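About Troltommont

Troltommont is a day school for adults who want to learn flower and landscape printing at a steady pace, in a small group, with somewhere decent to sit down. We teach block printing, simple screen printing and the making of cards, and we have a garden where people spend a good part of the day when the weather allows it.

The school was started by Osamu Chiba, who had worked as a commercial printer and wanted to go back to doing things by hand. He took over the ground floor of a former seed merchant's in Pleveck with two presses and a plan chest. The first courses ran in October and were mostly filled by people from the same street. We now take 300 students in a year, on courses lasting from a single day to six weeks.

What we teach

Most people begin with the one-day card course. You choose a subject in the morning, cut or prepare it before lunch, and print in the afternoon. No drawing experience is needed. If you would rather not draw at all, you can work from our reference drawers, which hold 2000 printed cards of gardens, fields, hedgerows and single flowers. The drawers are sorted by main colour and then by season. Please put cards back behind the right divider.

The longer courses cover registration, mixing ink, working in more than two colours and printing an edition. People on the six-week course finish with an edition of 60 prints, of which they keep all but one. The one we keep goes into the drawers.

We also run a short course called Looking at Colour. It has no printing in it. Students are given a card and some small objects and asked to note what happens to the colours indoors, under the parasol and in open daylight. It was Osamu's idea and it was slow to catch on, but it now has a waiting list in summer.

The garden

The garden is behind the building and is reached through the drying room. When we moved in it was a yard with a coal bunker and a great deal of bramble. The clearing took most of a winter. The planting was done over the next few years, and we have left some of it looser than a proper gardener would. The hedge gets trimmed. Some of the bushes nearer the paving are allowed to lean a bit.

A parasol shades the table. We looked at several colours and settled on beige, as the red one we tried first turned every sheet of paper pink and was no use to anyone trying to match an ink. It comes down in strong wind. If you are the last out, please wind it down and put the strap round.

The garden table is round, which suits a group better than the long bench we had before, where the two people at the ends could never hear what was going on. The slats run out from a plain panel in the middle, and small things do find their way into the grooves. Keep pencil leads and cutter blades in the tins provided.

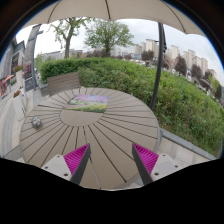

The garden table, with a flower card and a small ball from Looking at Colour.

Food and breaks

We stop for lunch at half past twelve. Tea and coffee are free all day. Lunch is soup, bread and cheese, and is included in the price of every course except the evening ones. Tell us when you book if there is anything you can't eat. We have a small kitchen and can manage most things with a few days' notice, but not on the morning itself.

Food may be eaten in the garden or in the front room. It may not be eaten in the print room. This is the one rule we are strict about, and it applies to biscuits.

The building

The print room has six places and the front room seats ten. There are two steps down from the street and a ramp at the side, which is steeper than we would like. Ring before you come if you use a wheelchair and we will meet you and open the side gate. The garden is level once you are through the drying room. The toilet is on the ground floor.

It can be cold in the print room before ten. We heat it, but the ceilings are high. Bring a jumper and expect to take it off by eleven. Aprons are provided and are washed, though most of them will never look clean again. Wear shoes you don't mind getting ink on.

Who we work with

Our paper comes from Tokarz, a small mill we have bought from since our second year. They cut our card blanks to size and sell us their offcuts for practice sheets. Our inks are mixed to order by Sukeck. Both will sell direct to students, and there are price lists from each on the shelf by the door. We take no commission on this.

Twice a year we open the school in the afternoon and sell student cards from the front room. Each maker sets the price and keeps the money, apart from a small charge for the stall. At the last sale we put out 100 designs, and the garden views went first, as they usually do.

Coming to see us

You are welcome to visit before booking. The best time is late afternoon, when the day's printing is being hung up and there is someone free to talk. You can look through the drawers, see the presses and sit in the garden for a while. Please don't touch anything on the drying lines.

Places on the one-day course are released three months ahead. A place is held once the deposit has been paid. If you have to cancel we can move you to another date as long as we hear from you a week before. We do sell gift vouchers, and they last for two years from the day they are bought.

Dogs are allowed in the garden on a lead. They can't come through the drying room, so use the side gate.

Page last updated March 14, 2018

14 shares
3 comments

Related pages

Course dates and prices
Looking at Colour: what to bring
How to find us in Pleveck
Card blanks from Tokarz: sizes and weights
Notes on the reference drawers
Gift vouchers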